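Keeping track of what we spend on food

2023-02-06

I kept every grocery receipt in January. I'd meant to do it for years and never got past the first week, because the receipts went through the wash or ended up in the footwell of the car. This time I put a bulldog clip on the side of the fridge and everything went in it the minute I got home.

There are two adults in the house and one teenager who eats like a third and fourth adult. I had guessed we were spending a bit under a thousand a month. The true figure was well over that, and I'm not going to print it here, but the clip was very full by the end.

Most of it wasn't the big shop. I do the big shop at Wusis with a list, and I'm fairly disciplined about it. The trouble was the small trips. I went into the Zomunell near the train station 13 times in the month, usually for milk, and I don't think I came out with only milk once. The average for those visits was $25. You can do the sum yourself.

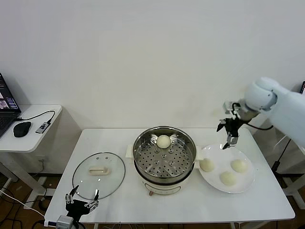
The other thing the receipts showed was lunches. I'd stopped packing mine in spring when work got busy and never went back to it. A sandwich and a coffee doesn't feel like much on the day. Over a month it came to more than our power bill.

So we've changed a few things for February. Milk now comes in the big shop, with one carton kept in the freezer for the end of the week. It separates a bit when it thaws and needs a good shake, but it's fine in tea. I've gone back to taking leftovers to work. Dinner gets cooked in a larger quantity and my share is put in a container before anyone sits down, otherwise it's gone by eight o'clock.

I also tried one of those budgeting apps for a week and gave up on it. It put the chemist under groceries and the butcher under entertainment, and fixing the categories took longer than adding up the receipts by hand. I'm using a spreadsheet now, with four columns – date, shop, amount, and whether it was planned. The last column is the only one I look at much.

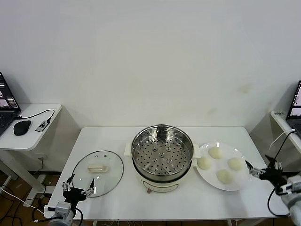
We haven't cut out anything we like. The good cheese stays, and so do the mandarins when they come into season. I did swap our usual coffee beans for the ones in the plain bag and went back after three days. They were sour and I was cranky.

I'll keep the clip on the fridge until winter and see whether the colder months look any different. If anyone has a decent way of splitting out cleaning products and toilet paper from a supermarket receipt, leave a comment. I've been lumping them in with the food so far.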